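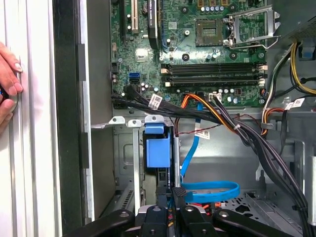

What I Learned Covering a Press Case From the Third Row
Speaker notes, Catalina Lagos
Dec 12, 2024
8 min read

Start before they've finished with the coffee. Say name, say paper, don't say how long I've been doing this.

I cover courts for a regional paper. Most of the time that means property lines, drunk drivers and one long fight over a bridge. In July it meant a reporter from the paper across the river, the Altine Courier, who was picked up at his front door in Lirnden and held for two nights. I'm not going to use his name tonight. He asked me not to, and he has had enough of hearing it read out by people in robes.

The complaint against him was four pages. Three of those pages were his own article, photocopied. I want you to picture a prosecutor standing at the copier, pleased with how the case was coming along.

(Pause. If they laugh, wait. If they don't, keep moving.)

The article was on water contracts in Cisternas. A company called Ondico had the contract, lost it, and got it back at a higher price without anyone else being asked to bid. He had the minutes of the meeting and he printed what was in them. The charge was "spreading information likely to disturb public order." I drove through Cisternas that week and public order was sitting outside the bakery, eating.

FIRST POINT: the first day is all phone calls

When a reporter is arrested, the first thing you find out is that he's been arrested. The second thing takes until evening. Where is he? Who signed the order? The police station sends you to the prosecutor's office. The prosecutor's office has a recording, and the recording tells you to try the police station.

His editor found out from a neighbor. The neighbor had watched officers carry out two laptops, a box of notebooks and a radio. The radio was never explained. It's still listed as evidence, as far as I know, and I hope somebody is changing the batteries.

We ran a short item that afternoon, six sentences, every one with a source on it. A colleague wanted to wait for official comment. I said official comment was a recording. We ran it, with a line saying that calls to both offices hadn't been answered by a person.

What I'd tell a younger reporter: write the thin story. Say what you know, say who told you, say what you asked and didn't get. People will complain that it's thin. Fine. Print the next one when you have it.

SECOND POINT: the search

(Slow down. This is the part the lawyers came for.)

The search order covered "documents relating to the article." The officers took notebooks going back years. They took an address book. His wife asked for a receipt and got one that said "papers, various." His lawyer had it enlarged and put it on an easel at the hearing. The judge asked her to take it down. She did, very slowly.

Here I'd like to be serious for a minute, and I'm aware that I've not prepared you for it. Those notebooks had sources in them. Some had nothing to do with water: a nurse, a man at the land registry, a teacher who once complained about a roof. They had talked to a reporter because he said he'd keep them out of it. Then a stranger was driving around with their phone numbers in the trunk of a car.

Two of them called me that month to ask if I still had their numbers written down anywhere. I did. I went home and spent a bad evening with a shredder and a bottle of wine, and I now keep my notes in a way that I won't describe to a room this size.

THIRD POINT: the hearing

I got there early and sat in the third row. The first two were reserved for people who never came.

The hearing lasted less time than it took to find parking. The prosecutor read the article aloud in full, and I thought it held up well. He's a better reader than you'd expect. At the paragraph with the contract prices there was a noise from the public benches, the sort of noise people make when they see a restaurant bill. More people heard those figures that morning than had seen them in print. The Courier's circulation in Lirnden is 200 on a good day.

The judge released him pending trial. He has to sign in at the station every week, and he can't leave the district. He can write, in theory. He told me he sits down to do it and keeps hearing how each sentence would sound in the prosecutor's voice. I didn't have anything clever to say to that. I still don't.

(Water. Check the clock.)

WHERE IT STANDS

The trial has been put off twice. The first time the file was missing a page, and the second time the judge had been moved. The notebooks haven't come back. Ondico still has the contract. The council in Cisternas has stopped posting its minutes online and says this is a matter of upgrading the website.

I called to ask when the upgrade would be done. They asked me to put the question in writing, which I did. I send it again on the first of every month. I've changed the font once, to keep things fresh.

IF ASKED: "Weren't you afraid to cover it?"
Say yes, a bit, and mostly of getting the spelling wrong. Then give the real answer, that my editor came and sat next to me at the second hearing and didn't make a speech about it.

IF ASKED: "What can readers do?"
Buy the paper. Go to a council meeting and sit where they can see you. Bring a notebook even if you only draw in it.

IF ASKED about the radio:
No further information.

Thank the hosts. Mention the sign-up sheet for court observers by the door. The next date hasn't been set, so they should leave a number that works. Promise to keep it somewhere safe, and mean it.

Contact: Catalina Lagos, via the newsroom desk | © 2024 Catalina Lagos | Back to top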